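Small Cells and Bench Automation > Maintenance and Setup

Thread: Setting up and looking after a silk flower picking cell (long, sorry, get a coffee)

mossyferrule
February 8, 2019

Hello everyone! I've been reading this board for ages and have taken so much from it that I figured I owed you all a write-up. I look after one cell at a packing shop in Tirkolbridge. We do artificial flowers, mostly for wedding venues and store windows, and the cell picks single stems out of a basket and lays them on a packing tray. It has one small Nokmont arm on a white table, a two-finger gripper from Vovent, and a little camera up by the wrist that looks down past the fingers.

If you've never handled fake flowers with a machine, well, they are sweet to look at and perfectly awful to pick. Roses behave themselves. Tulips behave themselves. Hydrangeas are the ones that had me staying late all through October, with that big floppy head, leaves going every direction, and thin stems that catch on anything with a hole in it. And of course what do I have for a pick bin? A basket full of holes.

So what follows is how I set it up now at the start of a shift. I'm sure some of you will do it differently and I'd love to hear it.

Step 1. Clean the fingers before anything else. Fabric petals shed a fine fuzz, and there's a bit of glue residue on some stems that grabs the fuzz and holds on to it. I use a lint-free cloth with a little alcohol and go all the way down the inside faces, with the arm locked out and the air off (please don't reach in there on a "quick" pause, I know we've all been tempted).

Step 2. Check that the fingers meet evenly. Ours are the tapered kind with flat tips, and if one screw at the base has backed off you'll get a wedge-shaped gap that lets a thin stem roll right out. I close them on a strip of receipt paper and tug. It should drag the same at the tip as it does lower down. If it doesn't, loosen both fingers, close them gently on the strip, and snug them back up a bit at a time.

Step 3. Seat the basket. Mine goes against two pins on the table, and I push it into the corner with the flat of my hand. It's light plastic and it will creep over a shift if you let it, so there's a strip of rubber shelf liner under there too. Then I teach the rim again. The rim on ours is thick and rounded at the corners, and the arm needs to know where it is much more than it needs to know where the floor is.

Step 4. Jog down slowly with one hydrangea and look at the wrist view before you let the program run. I want to see both fingertips, the gap between them, and where the stems have gone. The head takes care of itself. It's the stem ends you watch, particularly any that have dropped down by a fingertip or over the grid in the basket floor.
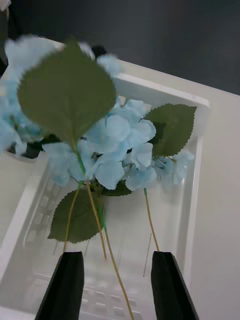
Step 5. Set the lift in two parts. The first part is a slow straight rise until the longest stem is clear of the holes, and only after that does the arm get to swing over the rim and go at its regular speed. When I first got the cell it did all of that in one big graceful curve, and it was lovely to watch right up until a stem hooked the basket and took the whole thing for a ride.

Step 6. Run a handful of picks at reduced speed with your eyes on it, then wipe the camera cover, then let it go. I log the pick count at the end of the shift. The last good day was 757 picks without my having to walk over, and I was so pleased I called my sister about it.

Questions I still have: does anyone use something other than a perforated basket for this? And is there a nice way of dealing with blur on the wrist camera? The flower head is the nearest thing to the lens, and it smears when anything moves.

gantry_goose

What a lovely write-up, thank you for taking the time! We do dried botanicals here, so we're sort of cousins, except that when we squeeze too hard ours turns to crumbs.

Looking at your picture, I'd worry about that long tan stem running straight down between the two fingers. The shorter ones beside it end right up at the fingertips, and I can picture one of those getting folded over the tip on the close. Do you trim your stems? We cut everything to one length before it goes anywhere near the bin, and it saved us more grief than any amount of fiddling with the gripper did.

On the blur, more light and a shorter exposure. I know everyone says that, but everyone says it for a reason. The left side of your flower head is pretty well mush and that big leaf along with it, while the one on the right shows every tooth on its edge. If your software is trying to find leaves it's going to have a much happier time on one side than the other.

mossyferrule

Thank you, goose! We can't trim, sad to say. They come in from Suwannarat with the stem lengths set by whoever designed the line, and our customers want them left alone. Some have several little wire stems on one head and some have just the one, and they all arrive in the same carton. I've asked. I got a very polite no.

I'll try the light. I have an LED bar in the cupboard that came with a different project, and it may as well earn its keep.

coilover_77

I'm going to be the grump here, I'm afraid, and I hope you'll take it kindly, as I do think you've got a tidy setup. I don't agree with Step 5 at all. A two-part lift treats the symptom. The basket is the problem, and you said so yourself before you even got to Step 1. With holes in the side and holes in the floor, you're asking bits of wire not to find them, and they will find them. Put a solid-wall tote in there, or drop a sheet of smooth plastic in the bottom of the one you have, and go back to the fast lift. You're paying for that slow rise on every single pick.

I ran a cell on cable assemblies for years with the very same trouble. We slowed it down, and slowed it down some more, and one day someone set a cafeteria tray in the bottom of the bin and we all felt a little foolish.

lumpysolder

Coilover, I love a cafeteria tray as much as anybody, but I'd keep the two-part lift even with a solid bin. Those heads tangle with each other. If there's a second flower hanging on to the first by a leaf, a slow start gives it a chance to let go and fall back in, and a fast start flings it across the shop. Ask me how I know! (There was a fake peony on top of our light fixture for most of a winter.)

Also a caution about the sheet of plastic. A glossy white liner under a bright LED bar can throw a glare back up into a wrist camera that'll have you tearing your hair out. The inside of that basket is already very bright white. I'd go matte, and gray if you can find it.

coilover_77

Fair point on the tangles, and I'll give you the glare too. I still say the slow part can be much shorter once there are no holes. You only need enough height to shake off a hitchhiker.

tinsnips_and_tea

Hello from a fellow Vovent user. I wanted to add something on Step 2, the paper strip. It's a good test, and I use it myself, but do it at the force you run at. I used to check mine with the fingers closed by hand and they'd look perfect, and then under air one of them would flex outward just a hair and stems would slide. On mine the fingers have a touch of inward lean when they're open, which looks as if someone bent them, and the first time I saw it I very nearly "fixed" them with a pair of pliers. Please don't do that. Close them first and judge from there.

My other habit is to write the count on a bit of tape every time I swap the pads. I got 1,060 picks out of my first set before wire ends had cut grooves in them. Yours might do far better, mine are a soft rubber that I glue on myself and I'm not very good at gluing.

What pressure are you running?

mossyferrule

Oh, the pliers! I had them in my hand, too. Glad to hear I have company.

I'm at 70 psi at the regulator, and then the flow control is choked down so the close is gentle. I don't have pads on mine, just the bare fingers, and so I'd be very curious whether the rubber helps with the thin wire stems or whether they sink in and stick.

tinsnips_and_tea

They sink in a little and I'd call that a plus, they stop rolling. The stick comes later on, when the fuzz gets to them. So your Step 1 would become a lot more important than it is now. I'd try one finger with a pad and one without before you commit.

And 70 sounds high to me for flowers, even choked down. The flow control softens how they arrive but they'll still squeeze just as hard once they've closed. I'd walk the regulator down until it drops one and then come back up a notch.

gantry_goose

Seconding that. We're well under you, though as I said, ours crumble.

mossyferrule

All right, I've had a morning with it. I cut a sheet of gray foam board to fit the basket floor and put up the LED bar off to the side so it isn't shining straight down. The leaf edges are crisper on the wrist view already, on both sides. I've left the sides of the basket as they are for now and kept the two-part lift, but I did shorten the slow bit by half (that one's for you, coilover).

I haven't touched the regulator yet. I'd like to change one thing at a time, and there's a big order going out that I don't want to be learning on. Pads are on my list after that. If anyone has a favorite glue that comes off again without chewing up the finger, please do tell me.

lumpysolder

Skip the glue and look at thin double-sided tape, the kind for mounting trim. Warm it a little and it peels right off. And trim the pad flush at the tip, or it'll curl the first time you brush the rim.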